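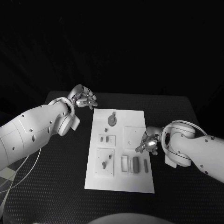
**Praktikum Robotik, Modul Greifen und Fügen**
Handout zu Versuch 3: Mehrfingerhände im Vergleich
Stand: September

Willkommen zum schönsten Versuch des Semesters! Bisher haben wir Bahnen geplant und Regler eingestellt, jetzt geht es endlich um Kontakt: zwei Arme, zwei Mehrfingerhände, ein Brett mit Kleinteilen. Alles, was im Simulator so brav funktioniert hat, muss sich am echten Stift beweisen.

## 1. Worum es geht

Wir vergleichen zwei Handregler am selben Aufbau. Der erste heißt bei uns *Dundau* und regelt die Fingerpositionen. Der zweite, *Biltik*, begrenzt zusätzlich die Kraft je Finger und gibt nach, sobald der Kontakt steht. Die Arme laufen in beiden Fällen mit derselben Bahnplanung, damit Unterschiede wirklich aus der Hand kommen.

Die Leitfragen:

- Wie genau muss die Hand vor dem Schließen stehen, damit ein kleiner Stift sicher gefasst wird?
- Welcher Regler verzeiht einen schrägen Anflug eher?
- Wie verhält sich die zweite Hand, während die erste arbeitet?

## 2. Das Fügebrett

Auf dem weißen Brett liegen und stehen graue Teile und weiße Platten mit Löchern oder Schlitzen. Am heikelsten sind die kleinen Stifte: Sie bieten den Fingern wenig Fläche und kippen beim kleinsten seitlichen Stoß. Die größeren Teile sind gutmütiger, verlangen aber eine weitere Öffnung der Hand und damit mehr Platz zu den Nachbarn.
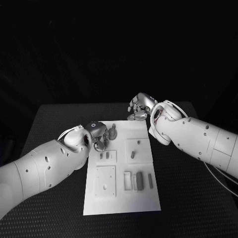
*Abb. 1: Linke Hand dicht über dem oberen linken Teil des Bretts, rechte Hand höher über der Oberkante.*

Bitte achtet auf den Höhenunterschied der Hände. Eine Hand in Warteposition braucht genug Abstand nach oben, sonst geraten sich die Daumen ins Gehege. Im Regler ist dafür eine eigene Wartepose hinterlegt, die ihr in der Datei `pose_liew.yaml` findet. (Liew ist unser Name für die gesamte Zweiarmkonfiguration, falls ihr euch wundert.)

## 3. Vorbereitung

Der Aufbau wird aus der Kopfkamera beobachtet. Für die Auswertung zählt also, was von oben und leicht schräg zu erkennen ist. Eine Hand, die über dem Zielteil schwebt, verdeckt es oft gerade im interessanten Moment – plant das ein und verlasst euch beim Greifpunkt auf die letzte freie Aufnahme vor dem Absenken.

Vor dem ersten Lauf:

1. Not-Halt prüfen, beide Arme in Grundstellung fahren.
2. Kabel an beiden Armen kontrollieren. Die Schlaufen brauchen Spiel, dürfen aber nicht auf das Brett geraten.
3. Brettlage einmessen und unter `brett_lage` speichern. Es darf ruhig etwas verdreht liegen, die Bahnplanung rechnet das heraus.
4. Regler wählen und Seed 2677 setzen, damit alle Gruppen dieselbe Reihenfolge der Greifziele bekommen.
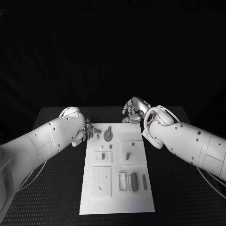
## 4. Durchführung

Jede Gruppe fährt die komplette Zielliste erst mit Dundau, dann mit Biltik. Die Wartezeit zwischen Fingerschluss und Anheben beträgt 400 ms. Lasst sie beim ersten Durchgang unbedingt so stehen! Wer danach noch Zeit hat, darf sie verkürzen und schauen, ab wann die Griffe unsauber werden. Das macht richtig Spaß und ist die beste Übung, um ein Gefühl für die Hand zu bekommen.

Notiert pro Griff:

- Zielteil und verwendete Hand
- Anflugrichtung (senkrecht oder geneigt)
- welche Finger zuerst Kontakt melden
- Ergebnis: gehalten, verrutscht, verloren

Bei geneigtem Anflug lohnt ein Blick auf das Handgelenk. Neigt es sich zu stark, kommen die Fingerkuppen nacheinander an, und das Teil wandert, bevor der Griff schließt. Mit Positionsregelung sieht man das sehr deutlich.
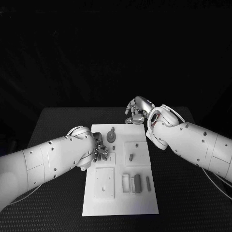

*Abb. 2: Die Finger der linken Hand eng beieinander, nahe der kleinen erhöhten Platte mit Schlitz.*

Enge Fingerstellungen wie in Abb. 2 sind für die schmalen Teile interessant. Die Hand braucht dann wenig Raum und kommt zwischen die Nachbarn, dafür bleibt kaum Reserve, falls die Brettlage nicht stimmt. Vergleicht diese Stellung mit einer weiter geöffneten und haltet fest, was ihr für welches Teil nehmen würdet.

## 5. Auswertung

Die Protokolle werden mit *Pestus* eingelesen, dem Skript aus Versuch 2. Neu ist nur die Spalte `kontaktfolge`. Abzugeben sind:

- eine Tabelle mit allen Griffen, getrennt nach Regler
- ein Kraftverlauf für einen gelungenen und einen misslungenen Griff
- eine halbe Seite Diskussion mit eurer eigenen Empfehlung

Schreibt in die Diskussion gern auch Beobachtungen, die in keine Spalte passen. Manche Griffe sehen wunderbar elegant aus und verlieren das Teil trotzdem beim Anheben. Warum? Genau darüber reden wir in der Nachbesprechung, bringt also eure Kraftverläufe mit.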